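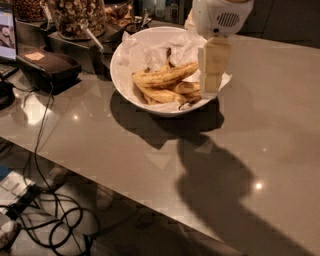 ## Session 6: Garden ponds - liners and siting

Tutor: Tirta Rahman. Bring your site sketch on Thursday.

### Siting

Pick level ground with sun for about half the day. Stay clear of large trees, as roots lift liners and leaves foul the water. Check for buried cables and drains before any digging. Mark the outline with rope or sand and look at it from the house for a few days.

### Liner types

- **Butyl rubber** - flexible and long lasting. Folds well into odd shapes.
- **PVC** - cheaper, stiffer in cold weather, suffers in strong sun if left exposed.
- **Preformed shell** - fixed shape. The hole must match the shell and be backfilled evenly with damp sand.

### Working out liner size

Length of liner = pond length + twice the depth + overlap at both ends. Do the same for the width. All figures in centimetres.

Worked case, the Marras garden: pond length 483, width 155, depth 60, overlap 30 each side.

- Length: 483 + 120 + 60 = 663
- Width: 155 + 120 + 60 = 335

Round up to the next size the supplier cuts. Measure depth at the deepest point, and ignore the shelves.

### Underlay

Remove stones and roots, then lay sand or fleece over the whole hole. Carry it up the sides and over the shelves.

### Reading

Amedeo Serra's notes on edging, page 19 onwards. We start there next time, with stone first and turf after.

### To do

Work out the liner size for your own sketch and write the sum out in full.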